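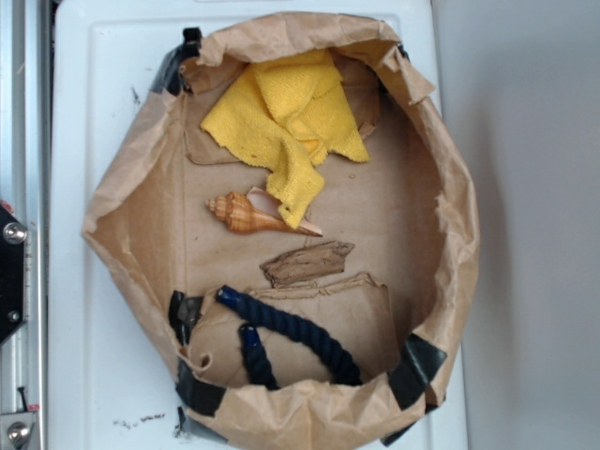
Figure 1. Top view of the bag on the white platform with the cloth, the shell and the driftwood in it. The rope handle lies inside the opening.

3.2 Gathering the examples

I'll start with the bag, as it gave me more grief than anything I put in it. For the Retance set I wanted a container that doesn't hold its shape. Most of the earlier Grenorar examples used hard plastic trays, and a model trained on those gets very sure of itself about where the walls are. A paper bag has no such manners! The rim folds, the sides lean in, and by the end of a long session it's a rather different bag from the one you began with. I held mine together with black tape (you can see strips of it round the rim in Figure 1) and carried on, and I kept the same bag for all 200 examples in this part of the set.

The items were picked to be awkward in different ways. The yellow cloth has no fixed outline and likes to flop over its neighbours, as it does with the shell in Figure 1. The shell is pointed at one end and tapers off at the other, so which way it's facing matters a good deal when you're choosing where to grip. The driftwood is small, flat and close in colour to the floor of the bag, and I had high hopes of it being difficult. It was.

Then there's the rope handle. I very nearly cut it off. In the first pilot runs on the Ostenard bench the model kept treating it as one more thing to pick up, and fair enough, a thick navy rope does look like a thing. In the end I left it on and gave it a label of its own, "part of container", which the labelling tool (Ren) didn't have until I added it in May.

Each example is one task from start to finish: I name an item, steer the arm by hand control until the item is out of the bag, and stop the recording. Between examples I tip everything out and drop it back in without looking too hard at how it lands. I did try arranging things neatly at first, and the layouts all came out looking like my idea of a mess, with the shell always near the middle.

I recorded 248 examples in all and threw away 48 of them. Most of those were my own doing, usually a grip on the paper instead of the item. I kept 13 slips where I recovered and finished the task, and these are marked in the set so that anyone who wants only clean runs can leave them out. Section 3.3 covers how the rest were split for training.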